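Fundidden Trunk Backdrop Kit, item 1773

Our biggest car-trunk backdrop yet, and we love this one! Four panels clip along the hatch and fold out into a castle wall, with a gate the kids can walk up to for their candy. It fits most SUVs and minivans, and the whole kit packs down to 80 cm - small enough for the back seat. Battery lanterns are sold separately (item 1577).

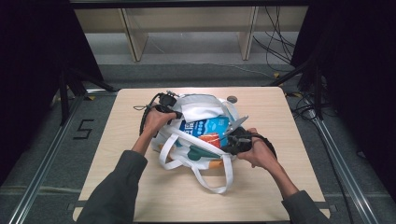
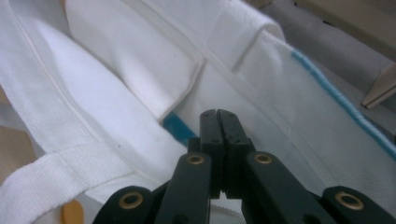

Vilja Kallio wrote in to say that hers went up fine on a hatchback once she left off the left panel, and that the gate could use a second clip in wind.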